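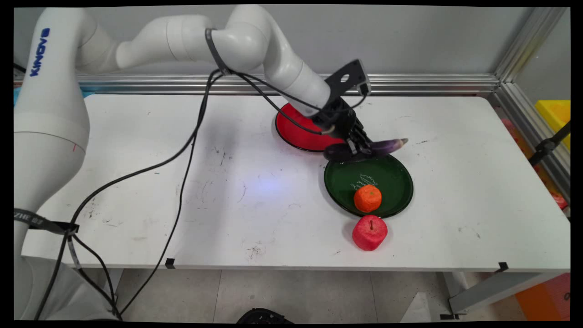

Community Kitchen Fit-Out: Progress to the End of June

1. Summary
The Dultgate kitchen opened to its first cookery groups this quarter, within the budget agreed with the Juhl Fund. Over 200 people have attended a session. The vegetable course, which includes aubergines, courgettes and squash, has drawn the largest share of bookings.

2. Tableware and work surfaces
Coloured plates are now in use for sorting and serving produce, red and dark green among them. Tutors report that learners follow instructions more easily when a dish can be named by its colour. The long white table is serviceable, although the top has picked up scuffs and small marks. We propose to have it resurfaced - the quotation from Konau is £223 - and ask for approval to meet this from the repairs line.

3. Spending
Of the £600 set aside for small equipment, all but the final Sidach invoice has been paid. No transfer between budget lines is requested.

4. Next period
A further 5 sessions are planned before the autumn, with evening places offered from 6 pm. Recipe cards in larger print are being prepared and will be sent to the Fund in draft.

Submitted by Jyoti Gautam, Kitchen Programme Manager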